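May, shop notebook, late afternoon

Glue day. I have been putting this off for two weeks and I'm only writing it up now, with coffee, because the clamps are on and I can't do anything else until they come off.

So, the Pravside chairs. All 7 of them are down from the rack and sorted by how bad they are. Four just have loose back rungs, two wobble at the seat joints, and the last one has a split front leg that somebody already "fixed" with a drywall screw (there's a special shelf in my heart for people who do this, and it's not a nice shelf). I got the screw out in one piece, which made my whole morning.

Started with hide glue because that's what was in there originally. The old Flernis granules had gone a funny gray, so I threw them out and opened the new bag. Soaked 40 grams overnight and warmed it up slowly today. First batch was too thick! It strung off the brush like pizza cheese and skinned over before I could get the rung seated. Added a splash of water, waited, tried again on a scrap joint. Much better. Note to everybody: the dial on our glue pot reads low, so go by the thermometer and leave the dial alone.

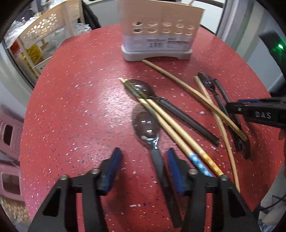
Second problem was old glue in the sockets. I tried scraping it dry with the little bent chisel and got nowhere, just crumbs and a sore thumb. Warm water on a rag stuffed in the socket for 20 minutes did the trick, and after that it came out like wet brown sugar. I should have done that first, and I think I wrote exactly the same thing last year about the Nyitrai bench, so maybe this time I'll remember.

Once the sockets were clean the rungs turned out to be a hair too small in three spots. I don't love shims, but I glued a wrap of thin shaving around each tenon and they went in with a nice firm push. No mallet needed. If they let go again we can talk about turning new rungs, but I'd really like to keep the old ones. The wear on the front ones is lovely, all those years of shoe heels.

For the split leg I worked the glue in with a strip of stiff paper, opened and closed the crack a few times by hand, and wrapped the whole thing in strips of bicycle inner tube. Works better than any clamp we own on a round leg, and it's free!

Sanding: only the squeeze-out spots, 222 on the shelf tag is a typo, it's 220 paper. Please keep the belt sander away from these. The finish is thin and we are not refinishing anything, the Briven people were very clear on that.

Still to do: check the chairs for rock on the flat slab, wax, and find the missing foot glide from the arm chair. I had it in my apron pocket at lunch. It is not in my apron pocket now.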